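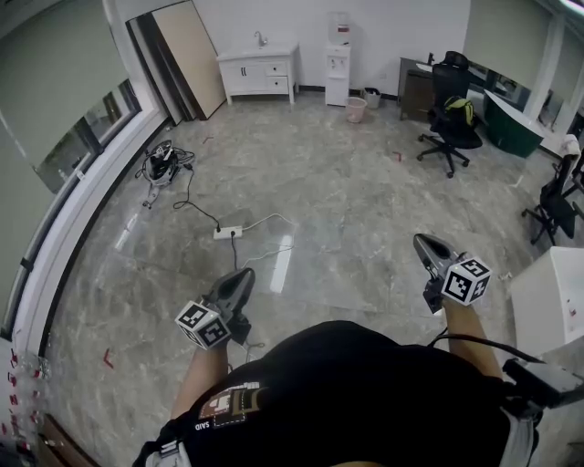

Floors > Stone > Polished marble care

Dulling rings on polished marble

Most "miracle" stone sprays are soap with a nice label. Try this first.

1. Sweep, then wipe with plain warm water.
2. Let it dry and look again from low down. Still dull? That's etching, and no cleaner will lift it.
3. Rub in polishing powder with a damp felt pad for 6 or 7 minutes.

I doubt a $200 kit does better. Skip vinegar, whatever your neighbor claims.

Last updated: April

Related
Is Ternel sealer worth it?
Grout haze
Testing a Flirkance pad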